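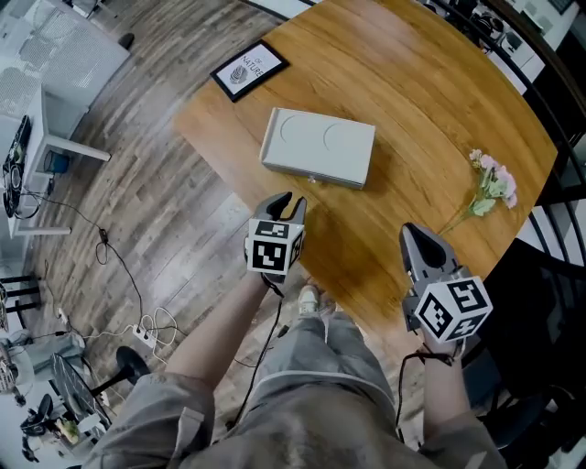 A table group is a small set of decorative objects kept together on a table, a chest of drawers or a shelf. It usually has one closed container, one flat object with a picture or words on it, and one object taken from nature or made to resemble it. The members of a group do not need to match in style, but most of them are low and light, so that the table can still be used. In a common modern form, a flat white box with a light gray lid is placed near the middle of a round wooden table, a small picture in a black frame is laid at an angle toward the far edge, and a sprig of artificial flowers in pale pink lies on the other side of the box. The term is used mainly by shops and by writers on home furnishing. Older household books speak of "table pieces" or simply "ornaments".

Parts

The container. The box is normally the largest member and is placed first. It keeps small things such as keys, letters, buttons or jewelry, and it should close completely. Boxes with a flat lid are preferred, for the reason that a second object can be put on top when space is short. Many lids have a shallow molded or pressed decoration, and this decoration collects dust more quickly than a plain surface. The front may have a latch, a ribbon or a small knob. A knob of clear glass or plastic is popular on boxes with a drawer, but it can become loose after long use and must be tightened from the inside.

The picture. Frames for a table group are small and often have a narrow black edge. They may stand on a folding support, lean against a wall or lie flat. Printed drawings of leaves, shells and feathers are frequent, in gray or brown on a white ground, sometimes with a few words in capital letters. A frame which lies flat is less easy to read from a chair, but it does not fall when the table is moved.

The flowers. Fresh flowers, dried flowers and artificial flowers are all used. Artificial stems contain in most cases a metal wire, and they can be bent to the wanted shape. They are either laid directly on the wood or put in a vase. 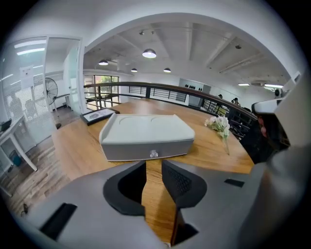
A vase of clear glass gives the flowers more height, and it lets the stems be seen, therefore the stems are usually cut to the same length. For a narrow vase, one or two stems are enough. Colored glass is chosen when the ends of the stems are not attractive.

Arrangement

On a round table there is no front side, and the group can be seen from every chair. The box is for this reason placed close to the middle, with its opening side toward the person who uses it most. On a rectangular table the group more often stands at one end. A free strip of wood is left along the edge for plates, books or the arms.

The distance between the objects is a matter of taste. In the Miltora style, named after a furniture shop in the town of Azevedo, the objects touch each other and form one mass. In the Jornach style, a hand's width is left between them, and the grain of the wood is treated as part of the arrangement. The Indolix catalog, which in its first edition listed 134 boxes and 50 frames, showed both styles without using either name. 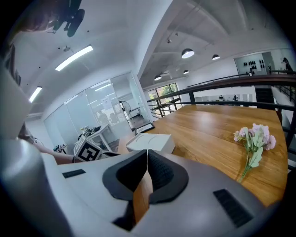
A warm-colored wood, for example oak or beech with a honey finish, is considered a good ground for white and gray objects. On a white table the same objects are difficult to see, and a cloth or a tray is often put under them. Lamps hanging above the table make stronger shadows around a frame than light from a window.

Care

Wooden surfaces under a table group can change color unevenly, as the covered part receives less light. It is recommended to move the objects a little every November and every spring. Felt pads under the box prevent scratches. Artificial flowers are cleaned with a soft dry brush, from the center of the blossom outward. Water should not be used on fabric petals before the color has been tested on one leaf.

See also

Centerpiece
Jewelry box
Artificial flower
Picture frame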